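11th March — bench notes, Stirulby rig, suturing arm

Good day at the bench, even though the fault came back. We finally have it on the log, start to finish, and I am so pleased about that I can hardly type straight!

Short version for anyone catching up: the right jaw lets go of its grip force for a moment when the wrist is bent and the thread is under load. It first showed up in January and we blamed the tissue pads. Swapped the pads, changed the supplier to Prarkholm, and it still happened. So the pads are off the hook (sorry, pads).

Today I ran the fold-and-hold routine over and over with logging turned all the way up. Close on the edge of the fold, take up slack on the thread, hold, release. Cycle 169 was the one. Grip command stayed flat at 900, and the measured value fell to 400 and then climbed right back as if it had never left. No alarm, no stop. The controller thought everything was fine, and that is the part I want fixed first.
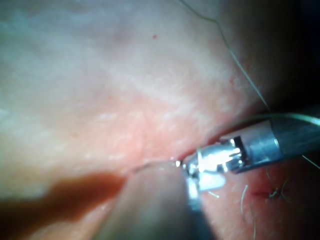 My money is on the cable run through the wrist. When the thread pulls along the shaft it adds side load, and I think the jaw cable rides up on its guide and loses tension. You can feel it by hand with the power off if you bend the wrist and tug — there is a tiny click. Lovely little click. I made everybody in the room come and feel it.

Safety side. A jaw that relaxes without telling anyone is a stop condition, full stop. Until it's sorted:

- no runs on this arm without a hand on the stop button
- no unattended overnight cycling
- red tag stays on the Stirulby cabinet, please don't take it off to "just try something"

The Hanrahan arm is fine to use. I gave it the same routine and got nothing odd, but it has the older guide, so that fits.

To do: open the wrist, photograph the guide before touching it, measure cable tension at both ends. Add a check that compares commanded and measured grip and trips if they drift apart. Two lines of code, probably a day of arguing over the threshold. Need the small hex driver back from whoever has it.

Recent entries
Zomham force sensor: zero drift after warm-up
Prarkholm pads, first impressions
Hanrahan arm: replacing the wrist guide
Stop button wiring, revised
Thread tension log, January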